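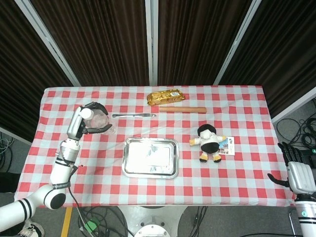
Checkered tablecloth with tray, knife and wooden stick

Poker night room check, Sabbagh social room, April
Checked by Abla Hakim, comments by Vasilis Stojanović

1. Cash box locked and float counted before doors open. YES
Float was 900, counted by both of us and signed for. Thank you to whoever finally replaced the pen!

2. Chip cases complete. NO
The Kikent case should hold 100 of the green and came up short again. Please, everybody, have a look in your jacket pockets when you get home, we won't say a word about it.

3. Starting stacks of 2000 made up and covered. YES

4. Fire exit clear, both doors open fully. YES, after moving the coat rack
I know it's handy there on a cold evening, but it really does have to live by the other wall.

5. Cables taped down around the tournament clock. PARTLY

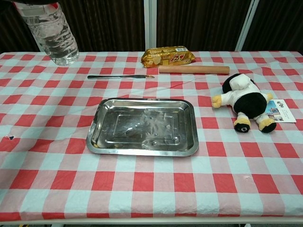 6. Buy-ins kept off the playing tables. NO
Buy-in money was passed across the felt twice while I was standing there, and I do understand, you're settling in and chatting and it's the easy thing to do. A plain steel tray with a raised rim, set out on the gingham cloth, is just the sort of thing to put the bills in, so let's use one at the sign-in table from now on and keep the felt for chips and cards.

7. Decks checked and sealed. YES
Two Prarmont decks retired for bent corners.

8. Players' limits sheet and helpline number posted by the door. YES
Abla moved it up to eye level, much better.

Still open: items 2, 5 and 6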